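3.2 Study sites and household selection

The study took place in two towns, Gevley and Randside, which share a water utility but differ in the age of their housing. Most homes in Gevley were built before the utility replaced its mains, and many still have the original service lines. Randside is newer, and its homes were plumbed to a single standard. Both towns draw from the Skarnon reservoir, so the water entering the two networks is the same.

Letters were mailed to 2,000 addresses taken from the billing list. Homes with a private well or a whole-house softener were left out, as were rental units with a shared meter. From the replies we chose 30 households in each town, matched by floor area and by number of residents. A household could leave the study at any time and was not asked to give a reason.

3.3 Sampling procedure

Each household received a box of bottles, a printed sheet of instructions, and a log. Residents filled the first bottle at the kitchen tap before any other water was used in the morning. They then let the tap run for two minutes and filled the second bottle. Hot water was not sampled. Aerators stayed in place, as removing them would have changed the conditions under which people normally draw their drinking water.

The log asked for the time of the last water use the night before and the time of the first bottle. We set a minimum standing time of six hours. Samples with a shorter standing time were kept in the data set but marked, and they are reported separately in Section 4.

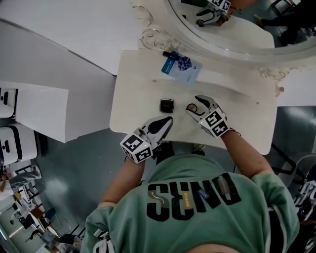 Bottles were left on the doorstep and picked up before noon. They were acidified on arrival at the laboratory and held for at least a day before analysis. Copper, lead, and zinc were measured in every bottle. Hardness and pH were measured on a second portion taken before the acid was added.

Figure 1. Two hand-held grippers over a small table with a mirror.

3.4 Treatment of missing and doubtful records

Some logs came back without a time for the last water use. Where the resident could be reached by phone within a week, the time was filled in from memory and the record was marked. Where the resident could not be reached, the sample was treated as having an unknown standing time and was dropped from the main comparison. This affected 21 samples, most of them collected in August, when many households were away for part of the month.

A second problem was the order of the bottles. In 12 cases the flushed sample had a higher copper content than the first-draw sample. We considered switching the values but had no independent evidence that the bottles had been mixed up. The values were left as recorded. Running the comparison without them made little difference to the town averages.

3.5 Classification of plumbing

Pipe material was recorded where the line enters the house and again under the kitchen sink. We followed the scheme set out in the Vasylenko survey, with one change. That survey places all mixed plumbing in a single class. We split it according to whether the section nearest the tap was metal or plastic, as the last few feet of pipe supply most of the water in a first-draw bottle. Homes where the line at the entry point could not be inspected were classed by the kitchen section alone, and are listed that way in the appendix.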